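Swap shelf at Stesomwood library outgrows its corner

The swap shelf at Stesomwood library started in November as one bookcase by the front door, and it has already spilled into the old reading room! Anyone can leave a household item in good condition and take another home, no card needed and no money changing hands. By closing time on Saturday, 87 things had found new owners, from bread tins and table lamps to a full set of croquet mallets that went to a family over in Retlow (they were carried home on the bus, all of them).

Ornaments have been the surprise hit. The library expected cookware and jigsaw puzzles, and those do come and go quickly, but it is the figurines, bookends and odd little vases that people stop and talk over. 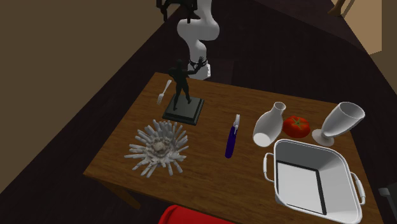

A dark statuette on a wooden table.

The shelf is open whenever the library is, and on the first Saturday of each month there is a proper swap morning with tea, tables set out by theme and a corner for children's books and games. The next one will be the biggest yet, with 40 households signed up to bring something along. If you would like a table of your own, put your name on the sheet at the front desk. Tables are free and there are still 9 left.

A few things to know before you pack the car. Items should be clean and small enough for one person to carry. Electrical goods are welcome but must have their plug and cord in one piece, and they go to the desk first for a quick safety check. Mattresses, car seats and paint can't be accepted. Clothing has its own rail on swap mornings only, so please hang on to coats and sweaters until then.

Heitmann Hardware on Fover Street is lending a workbench for the day, with glue, sandpaper and screwdrivers laid out for anyone who wants to fix a wobbly leg or a loose handle before passing a piece on. It was tried once before the holidays and there was a line all morning, so come early if you have a chair in need of attention.

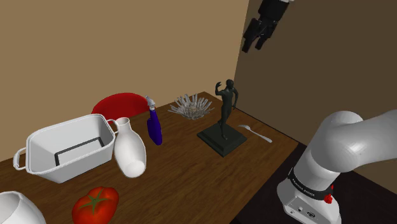

Page last changed: 18th January

Doors open at 9 on swap morning and everything wraps up at 4. Street parking on Fover Street is free all day, and the Retlow bus stops right outside. Bring a bag, bring a neighbor, and have a good rummage!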